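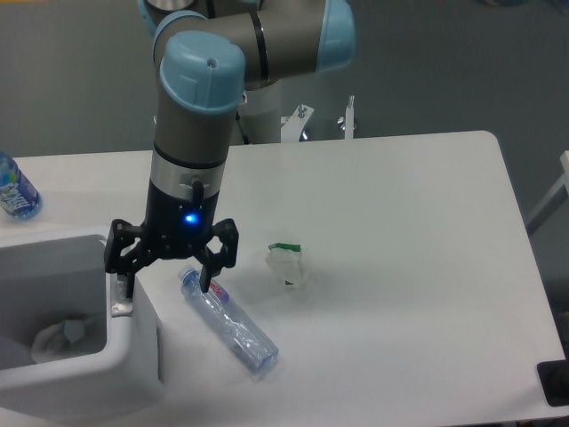
# Comparing Two-Finger Grippers on Light Plastic Items

This page sets out the procedure used at the Clalatgate test bench for comparing grippers on discarded packaging. It applies to the Sarnetti and Radulović units and should be followed in full each time a gripper is changed.

## Before the trial

1. Secure the gripper to the wrist flange and connect the cable. Do not power the arm until the connector is fully seated.
2. Select the matching profile in the controller. Profiles are not interchangeable between the two makes.
3. Run one open and close cycle with the arm raised clear of the table.
4. Enter the gripper name and firmware number in the trial record.

## Placing the items

Lay one bottle on its side, at an angle to the table edge. Place a crumpled wrapper to its right, leaving enough room for the open fingers to come down between the two. Bottles must be empty and capped. A bottle that has been crushed in an earlier trial may be used again, provided that both grippers are tested on it.

## Checking the approach

Lower the arm at 2 percent speed and stop before contact. Inspect the position of each fingertip from the front and from the side. The wide linkage of an open gripper takes up more room than its fingertips suggest, and the finger nearest the bin requires particular attention.
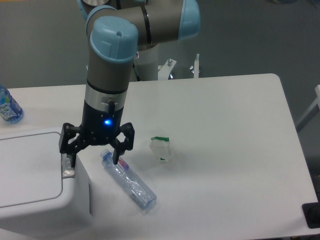

*Approach check with the fingers open, right fingertip pointing at the neck of the bottle.*

If either finger would meet the bin, move the item and repeat the check. Do not correct the position by turning the wrist, as this changes the grasp angle and the results can no longer be compared.

## Running the trial

Complete 49 attempts with each gripper. Record every attempt under one of the following headings:

- **Held:** the item was lifted and released in the bin.
- **Slipped:** the item left the fingers during the lift.
- **Missed:** the fingers closed without the item.

Keep the grip force setting at 100 for the whole series. Completed records are to be filed under Barkwood, folder 885.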